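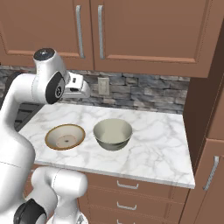

My sister-in-law wants to know when one of these will do her dishes, and whether she should hold off buying a dishwasher until then. Buy the dishwasher, dear.

I say that fondly – I've followed Vallex and Bindari for years, and I do love watching an arm reach over a counter with a couple of bowls on it.

But a bowl is the easy part of a kitchen. Mine has forks, lids, a greasy pan and a cat.

Ask me again after 3000 tries in somebody's real house. I'd be happy with 50 good ones, to tell the truth!

Recent posts
Lerurau and the towel problem
Shelf stocking at Tabrizi, March notes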